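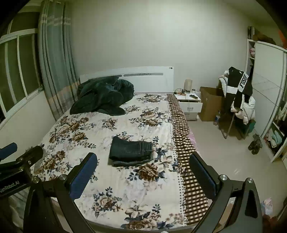

Frequently Asked Questions: Buying a Rental Property with Nestis

Nestis provides training and purchase support to individuals who wish to buy residential property and rent it to tenants. Please read the answers on this page before contacting the client office.

Do I need previous experience to join?

No. Most members have never owned a rental property when they enroll. The introductory course, Konis, covers financing, inspections, leases and record keeping. It consists of 7 online sessions, which may be taken in any order after the first.

How long does the Konis course remain available?

Access continues for 26 weeks from the date of enrollment. Members who need more time may request one extension in writing before access ends.

Does Nestis lend money or arrange mortgages?

No. Nestis is not a lender or a mortgage broker. Members must make their own arrangements with a licensed lender and should have a written preapproval before requesting a property review.

What is a property review?

A property review is a written assessment of one address submitted by the member. It compares the asking price with recent local sales, estimates monthly rent and lists likely repair costs. It does not replace an inspection or an appraisal. Standard membership includes 3 reviews. Additional reviews are $138 each.

Can I buy with a partner or family member?

Yes. Each person named on the deed must complete the member agreement. We recommend that joint buyers ask an attorney to prepare a separate agreement on shares, expenses and sale of the property.

Are furnished rentals covered?

Yes. The Plulero supplement addresses furnished units, including inventory forms, security deposits and wear to beds, linens and appliances. Local rules on short stays vary widely, and members must check with their city or county.

Who manages the property after closing?

The owner is responsible for management. Members may manage the property themselves or appoint an outside company. Hosseinzadeh Property Management offers a reduced setup fee to Nestis members in its service area; the contract is between the owner and that company.

Is rental income guaranteed?

No. Vacancies, repairs and changes in local rents all affect income, and property values may fall.

How do I cancel my membership?

Send a written notice to the client office with your member number. Fees for reviews already delivered are not refundable.

Whom do I contact with a complaint?

Complaints should be addressed to Negin Shojaei, Client Services Manager, using the contact form. Please include copies of any related correspondence.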